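Bathroom tips, toilet edition -- tank, lid, seat, hinges, baseboard

Posted Mon 17 August by Austra Petrauskas

Quick one this week, got a pile of emails after the sink drain page and most of them were really about toilets. So, toilets. In the order I do them, more or less. Skip what you know.

Before you start

Get everything off the tank lid. Candle, tissue box, spare roll, the little dish with the hair ties. All of it in the tub or out in the hall. I used to clean around stuff and the dust just moved from one side to the other.

Open a window or run the fan. Gloves on. Two cloths, different colors, one for the tank and seat and one for the bowl and floor. Never swap. Mine are blue for up top, gray for down below, and they get washed in separate loads.

NEVER mix bleach with anything. Not vinegar, not ammonia, not the acid descaler. If you used one today, rinse, flush twice, and save the other for another day.

Dry first, wet second

Biggest time saver on this page. Dust and lint turn to gray paste as soon as they get wet, and then you are chasing paste. Dry cloth over the tank lid, down the sides, over the closed seat lid, then the floor behind. An old soft paintbrush gets the lint out around the hinges. Then get the spray out.

The tank

Dish soap and warm water is plenty for glossy china. Small squirt in 500 ml of water, in a spray bottle, label the bottle. No scouring powder, it dulls the glaze and after that the dirt grabs on faster. Wipe top to bottom. Buff with a dry cloth or you get streaks, esp. on white.

The underside of the lid's front edge is the bit everyone misses. Run a finger along there. Yep. 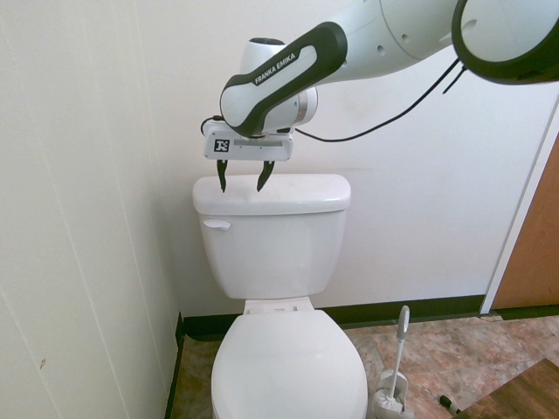
Same goes for the flush handle. Most touched thing in the whole bathroom and it gets a two second swipe. Go behind the lever too, where it meets the tank, cotton swab or a corner of cloth wrapped over a butter knife. If you use disinfectant, spray the cloth and not the handle, let it stay wet for however long the bottle says, then wipe it off with plain water. Some of the finishes on plastic levers start to peel if you leave product on them.

Handle feels floppy? Nut inside the tank. Careful, on most of them it's REVERSE threaded so it tightens counterclockwise. Snug by hand, quarter turn with a wrench, stop. I cracked a tank in May doing this in a hurry so please learn from my stupidity. New tank was $153 plus a Saturday.

Taking the lid off

Two hands, straight up, don't slide it. Set it flat on a folded towel on the floor. Not on the seat, not leaning on the wall, not on the edge of the tub "just for a sec". They are heavier than they look and very often you can't buy just the lid.

While it's off, look in:
Chain -- a little slack, not a lot. Too long and it gets caught under the flapper.
Flapper -- rub it. If black comes off on your thumb it's done, get a new one. I've had good luck with the Vallel one, $19 at Naciri Hardware, took me less time than finding my reading glasses.
Water line -- should sit below the top of the overflow tube. If it's running over the top, lower the float.

Leak test: few drops of food coloring in the tank, leave it a half hour, don't flush. Color in the bowl means the flapper's letting water by.

No drop-in bleach tablets in the tank. I know, I know, they're easy. They eat the rubber.

Putting it back, lower it level and check that it doesn't rock. If it rocks a tiny bit, clear bumper dots from the cabinet aisle, one under each corner. Stops the clunk too.

Seat and hinges

Close the lid and do the top first, then open and work down. Soap and water again. Plastic seats scratch, so no green scrubby pads.

Hinges are where the smell lives. If you've scrubbed everything and the room still isnt right, its the hinges. Lots of seats have caps that flip up, or a quarter turn, or a button at the back. Check yours before you go looking for a screwdriver. Take the whole seat off, soak the hinge bits in warm soapy water, clean the two spots on the china where they sat, dry it ALL, put it back. Once a month here. More with small boys.

Wobbly seat -- tighten the bolts from below, by hand. Nylon bolts get a dab of clear silicone on the threads if they keep working loose. Old metal ones rusted solid, penetrating oil overnight, and if that fails a hacksaw blade with masking tape on the china so you don't scratch it.

Close the lid before flushing. Free, keeps things off the toothbrushes, and fewer combs go swimming.

The wall behind

Smudges on off-white paint: barely damp cloth, drop of dish soap, light hand, then a clean damp cloth. Melamine sponge works but on flat paint it leaves a shiny patch, so try it low down behind the tank first. If the marks come back, it may be condensation from the tank and you need the fan on longer.

Panels in the bathroom? Wipe with the grooves, never across. Dry brush down each groove first.

Baseboard

Dark baseboards show lint and white ones show everything else, pick your poison. An old sock on your hand does the stretch behind the toilet where a mop won't go. For really tight gaps, sock over a yardstick, rubber band round the end. I've got a Drestell flexible duster that does the same job and it mostly sits in the closet becuase the yardstick is better.

Check the floor at the base while you're down there. Any yellowing or softness, dry it off and lay down a paper towel overnight. Wet in the morning, call somebody.

Hard water ring

Turn off the supply, flush so the level drops, lay paper towels soaked in white vinegar on the ring. Overnight if you can. Brush. Still there -- pumice stone, the wet kind made for bathrooms, keep it wet the whole time. Not on colored china.

Reader question from last time, can you use Wasico paste on a seat? I wouldn't. Fine on the bowl, too gritty for plastic.

Next week grout. Send me your grout.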